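The Shell Runs

Twenty past two and the cluster had finally let her in. Run 9 of the night. She had cold tea, half a packet of crackers, and a method section with a hole in it where the result should be.

The method was simple enough to say. Teach the arm only in the simulator, on things nobody would ever ask it to pick up. Shells, mostly. Then see if it could manage the dull stuff, cups and spoons, better than an arm that had been taught on cups and spoons. Pandora was the name of the policy that got the shells. Kakia got the cutlery. Same hours, same learning rate, same everything. She'd checked the config files until the letters swam.

The Rurnel people had said it wouldn't work. Politely, in the comments on her last draft. "Shape diversity is unlikely to compensate." Unlikely. She had that one stuck to the monitor.

Load scene. Seed. Go.

The floorboards came up first, then the sun from the right, hard as a ruler. She had written the lighting herself, one bad weekend, and it still pleased her. Then the big shell, then the fork, a bit of green at the side. Pandora came in low.

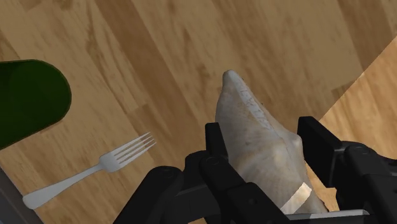
Page last changed: April, 02:41

A finger either side. Left one tall and thin against the curve, right one up by the knob. She leaned in till her breath was on the glass.

Kakia always went for the fork. That was the trouble with Kakia. Ask it for the shell and it would drift left, slow and hopeful, like a dog passing a butcher's. Pandora hadn't even twitched that way.

She didn't touch anything. Stupid, it was a simulator, she could of thrown the keyboard at the wall and the arm wouldn't know. Still. Hands in lap.

The counter ticked. Step 1,397. Step 1,398.

At 1,399 the contact force went flat and stayed flat and the shell was up. Off the boards. Its shadow slid out from under it and she made a noise, a small one, the kind you make when you find your keys.

Log it. Success, seed nine. Again.

Again it went up. Then a drop, a bad one, the shell rolling off through the sunlight like it had somewhere to be. Log that too. Then up. Up. She stopped eating the crackers becuase she kept missing her mouth.

By the time the window went grey she had all 20. She put the shell arm on the cups and it took the first cup by the rim, daintily. Kakia's column sat next to it. Lower. Not by a mile, but lower, and the error bars weren't touching.

She opened the draft. Table 2, the empty one. Typed the numbers in with one finger, read them back aloud to the radiator, found she'd swapped the columns, swapped them back.

Kneževič would be open by now, and Kneževič did the rolls with the poppy seeds. She put her coat on over her pyjamas. At the door she went back, took the note off the monitor, and looked at it. Unlikely.

She folded it into her pocket and left the next batch runing.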